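25 Dec 2022 - notebook, hand-held grippers, snack sorting

Fault on the left unit again. Writing it down now while I have the log open, because the last two entries on this were one line each and no use to Sumathi when she tried to follow them.

Task is the same one we have been on all week: packets off the pink cover and into the blue basket, one gripper in each hand.
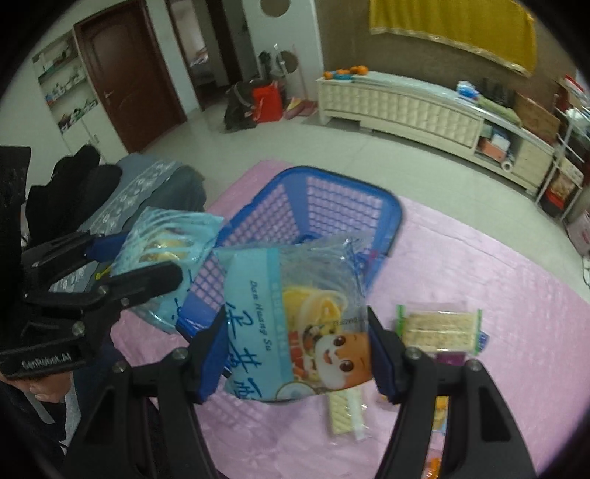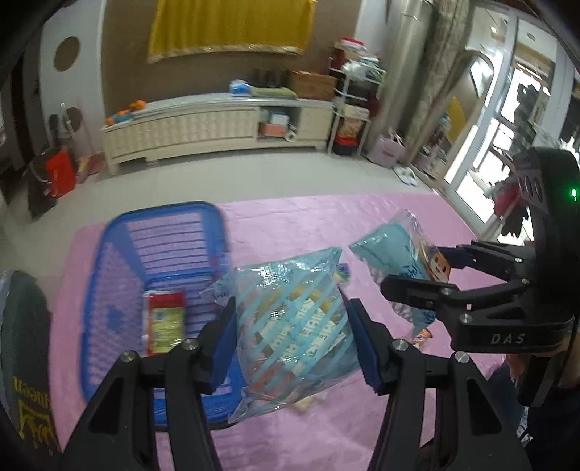
What goes wrong: the recorded finger opening drifts away from the real one. At the start of a session the left unit reads zero with the pads touching, as it should. By episode 60 it read 5 mm with the pads touching. The right unit stayed at zero the whole time. Nothing shows up while you are working. The fingers feel normal, the packet stays put, no warning in the software. You only find it on playback, when the trace says the fingers are open and the video says they are shut.

I first blamed the wrappers. Puffy bags give under the pads, so a closed grip on one of those never reads zero anyway, and that hid the problem for a good while. Checked by closing on nothing between episodes. Offset was still there, so the bags are off the hook.

Tried, in order:

Restarted the recorder. No change.
Re-zeroed with the pads touching. Good for a few episodes, then drifting again.
Swapped the cables left to right. Fault stayed with the left unit.
Pulled the cover and turned the encoder magnet with a fingernail. It moved. It should not move at all.

So the magnet is slipping on its shaft. Gianni thinks the glue let go when this unit was dropped at Godinho in March. Could be, but I looked at the old one and there was hardly any glue on it to begin with. Would not be surprised if the right unit goes the same way.

Cleaned the shaft, glued the magnet back with the two-part stuff, clamped. Not to be used before it has had a full night. Mpho has put tape on the handle so it does not get picked up by mistake.

Data: 569 episodes in this set so far. Anything recorded with the left unit since the last good zero check is suspect. Do not try to fix the traces with a constant offset - the slip comes in jumps, and mostly on hard closes. I marked the bad range in the sheet, and Debora is holding the upload to Honmont until we decide what to drop.

From now on: close both grippers on nothing at the start and every tenth episode, and write down both readings. More than 2 mm, stop and tell me.

Still to do: open the right unit and look at its glue. Order spare magnets. Ask whether the recorder can flag a nonzero reading at rest.

P. Sadeghi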